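4.2 Migration of small shops to hosted storefronts

The second part of our study looks at shops that left a self-managed store and moved to a hosted one. We took 3610 product pages from shops in the Hamden area, and after removing duplicates 2714 of them remained. For each page we compared the old address, title and description with the new ones. The comparison was made by the second author with the Mousavi crawler, using the same settings as in Section 3.

The most common problem was the loss of old addresses. Many owners believed that the hosting provider would create redirects by itself, but this depends on the plan and on the way the import is done. When the redirects were missing, visitors from search engines arrived at an error page, and the shop lost the ranking which it had built over years. Similar results were reported by Safavi and Collet for the shops of the Giltirstead group.
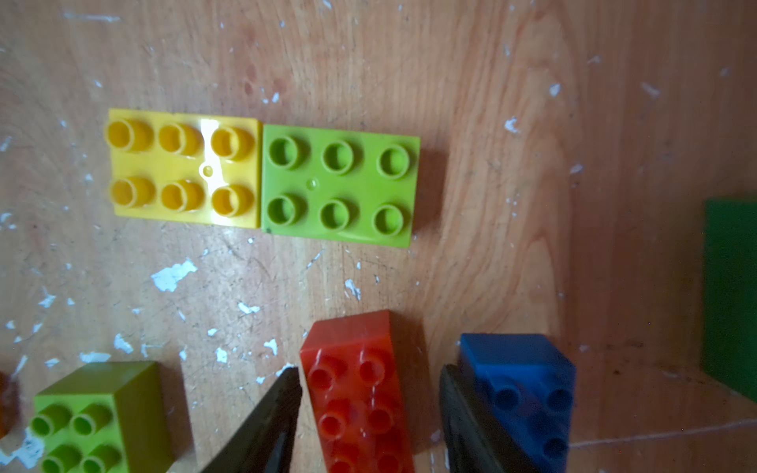 A second problem was the product variants. In the old systems, one article in several colors was often stored as several products, each with its own page. After the import these pages were sometimes merged and sometimes not, even inside the same shop. Owners who prepared a simple table of variants before the move had much less work later. We did not find that the size of the shop had an influence on this.

Interviews with the developers gave a different view. Ilham Radwan, who moved most of the Pinside shops, told us that the contract usually covers the design of the theme and the payment settings, while the texts remain the task of the owner. "They think the content is already finished - then they see the new layout and want to rewrite everything," she said.
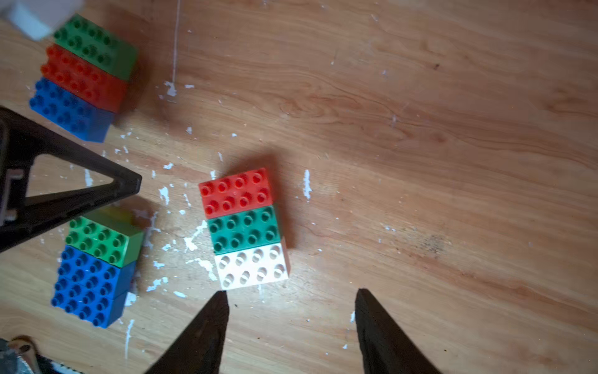
We also asked how the owners chose their developer. Local presence was mentioned often, although almost all later contact was by e-mail. Certification by the platform was known to few owners and was rarely a reason for the choice. Price was discussed openly only in the later interviews, therefore we do not compare it here. 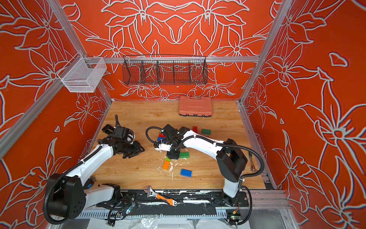
Figure 2. Two robot arms over a wooden tabletop, with a wire-mesh basket hanging from the rear rail.

4.3 Limitations

Our sample comes from one region and from shops that agreed to share their old data. Shops that closed during the move are not included.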